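Recipe Testers Wanted for the Nirnell Kitchen Newsletter

Hi, neighbors! I'm putting together my next batch of slow-cooker and one-pot dinners, and I need home cooks around Broltstead to try them before they go out to my 2968 subscribers. I can make a pot roast in my own kitchen until I'm sick of it, but my oven runs hot and I salt everything like my grandmother did, so I really need other people's stoves (and other people's kids) in on this.

You'd get 2 recipes a month by email. Cook each one exactly as written the first time, please, even if you're itching to add garlic! Then fill out my form: how long it took, what confused you, whether anyone asked for seconds.

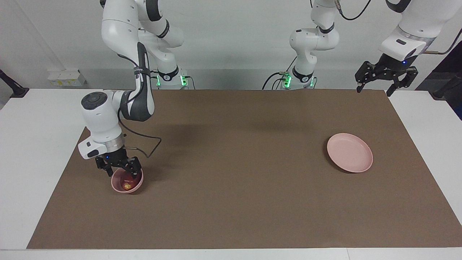

Groceries are on me up to $224 for the whole run, so hang on to your receipts. Testers also get their name in the Lanberg Street cookbook when it's printed, plus a free copy.

No training needed. I'd love a mix of folks: brand-new cooks, people with tiny apartment kitchens, anybody feeding a crowd. If you have food allergies, tell me up front and I'll match you with recipes that work. You do need a slow cooker or a heavy pot with a lid, and a set of measuring cups.

To sign up, reply to the newsletter or leave a note at the counter at Olszewski Market by Sunday. Tell me what you cook on a normal weeknight and what you won't eat. First recipes go out in October, and one of them is my apple butter pork!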